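Part-Time Bookkeeper, Dillberg Garden Supply

Dillberg is looking for a bookkeeper to work 16 hours a week, starting in June. We sell seed, soil and tools to small growers and have 1,300 customer accounts, most of them billed monthly.

You will enter supplier bills, match payments to invoices and run payroll for our nine employees. Hours are flexible, but someone has to be in the office by 8:30 a.m. when the bank deposit goes out. 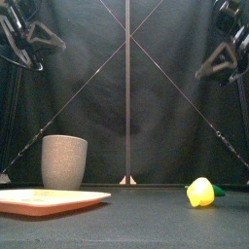 You need at least 3 years of bookkeeping experience and should be comfortable with spreadsheets. A degree is not required. Paid vacation starts after the first six months.

To apply, send a resume and two references to Kiều Quách at the Dillberg office. Please include the pay rate you are looking for.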